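The slow work of teaching a gripper to let go

At Naseck, the software team spends more time on the opening of a hand than on the closing of it. Picking things up is mostly solved, says Costel Enache, who runs the control group. Putting them down in the right place, at the right moment and without knocking over whatever stands beside them, is where most of the faults come in.

The company writes the planning and control code for kitchen and household arms built by other firms. Its main product, Lumbao, takes recordings of people doing everyday jobs with hand-held grippers and turns them into motions an arm can follow. There is no arm in the room while the recording is done. The person supplies the movement, and the software works out afterwards which parts of it a machine could copy.

Each gripper carries a cube printed with black square patterns. Lumbao finds the cube in the video and uses it to fix where the hand is and which way it is turned. Finger opening is logged separately and lined up with the video by time stamp.

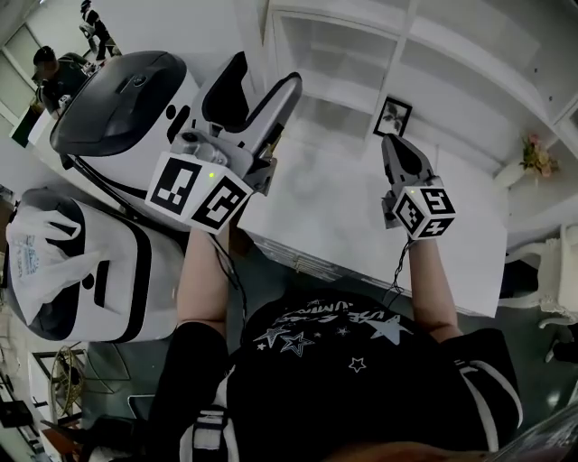

Where the tracking goes wrong

The first version of Lumbao trusted the cubes too much. When a sleeve or a lid hid one of them, the tracker guessed, and the planner treated the guess as fact. Traian Tănase, who joined to work on perception, went through 653 recordings by hand and marked every stretch where the position jumped. Most of the jumps lasted under half a second. In playback they looked like a twitch. On a real arm they would have been a blow.

His fix was to give every position a confidence score and pass it down the line. If the score falls, the planner may slow down, hold still or throw the stretch away. It may not fill the gap with a straight line, as the old code did. The change cut the usable footage at first, and Enache had to defend it to customers who were paying by the hour of data.

"They asked why they had fewer hours than in October," he says. "I told them the missing hours were never any good."

A planner that can be read

The planner itself is a plain piece of work. It splits a job into short steps, checks each against the reach of the arm, and rejects any that would bring two hands closer than 22 millimetres. Every rejection is written to a log in ordinary sentences. Tănase insisted on that after losing a week to error codes.

A viewer called Grukeo sits on top and shows the recording and the planned path side by side. Staff use it to review 500 clips before each release. The next release will add support for lids and hinged doors, which need the wrist to follow an arc while the fingers keep a steady grip. Enache wants 600 clean examples before he lets it near a customer's arm.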